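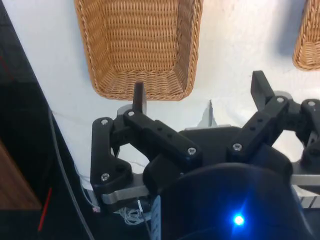
Hukel Opens Firnthorpe Workshop to Visitors for Robot Handling Day

FIRNTHORPE, 2 May 2026 – Hukel opened its Firnthorpe workshop to the public today for demonstrations of robot arms handling small objects. Visitors came in groups of 21, with a new group starting every half hour.

The main demonstration used two wicker baskets and a red cube on a cloth-covered table. Operators talked visitors through how an arm picks up an object, carries it and sets it down, and took questions between runs.

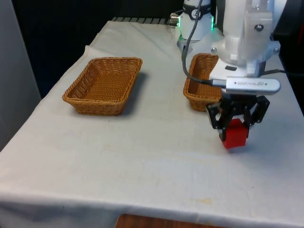
A robot arm holds a red cube at the Hukel open day.

"People ask why we use such a plain task," said Rosalie Oberholzer, who heads the handling group at Hukel. "A basket has sloped sides and a rim, and the arm has to clear both. We learn a lot from that before we move on to harder objects."

Noman Shaikh, who ran the afternoon sessions, also showed visitors how an operator stops the arm and resets the table before the next attempt.

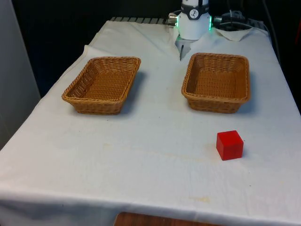
Members of the handling group stayed after the last session to talk with students about the company's training places. Hukel is offering eight places this year, and applications are open now. The next open day is planned for January.

Hukel develops handling software for small workshops and packing rooms. The Firnthorpe site covers 2,196 square feet.

Press contact: Lovely Aquino, Hukel, Firnthorpe, extension 2502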